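From: Selamawit Asfaw
To: brernitz-users
Date: Wednesday, May 12, 2021
Subject: Re: [brernitz-users] one planner for two arms, or one each?

Hi all,

I've been itching to answer this one! We moved our bench over to the shared planner last week and I'm very happy with it. Some views from the cell first: 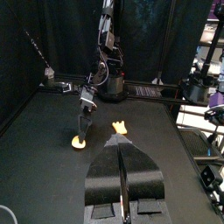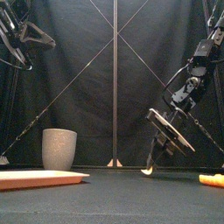
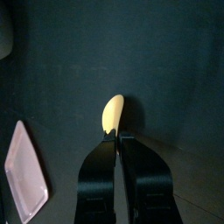

Top to bottom: finger on the orange disc; two arms either side of the tray and grey cup; pale yellow piece held in the fingertips.

> We run Makero with a separate planner for each arm and a lock on
> the middle of the table. It's safe but painfully slow, as one arm
> is always waiting. Has anyone tried planning both together? And
> what do you do about cable loops?

Yes, and do try it. With the lock, our median plan-and-wait was 400 ms per move. With both arms in one planning problem it's 217 ms, on the same machine - and the motion looks so much calmer, which I hadn't expected at all.

Cables: look at the second picture, where each arm has a loop standing well clear of its links. The stock model knows nothing about those. I added a fat capsule for each loop, padded by 50 mm, and fixed it to the nearest link. Crude, but the planner stopped proposing wrist turns that I'd never have dared to run.

For contact (first picture) I switch off collision checking between the fingertip and the one object it is meant to touch, nothing else. Please don't switch off the whole gripper as the old Mansilla config did! It took me a day to find that.

Perception is still the weak part. Lorkitz gives me a decent pose for the tray, but small rounded things like the one in the third picture come back with a yaw that jumps about from one update to the next. I now ignore yaw for anything nearly round and let the grasp sampler choose from 80 candidates. If someone has a nicer filter for this I'd love to see it.

The patch is on my branch, tests included. The capsule sizes are in a plain text file, so yours should be easy to swap in.

Selamawit

brernitz-users mailing list | Contact the list owner | Back to top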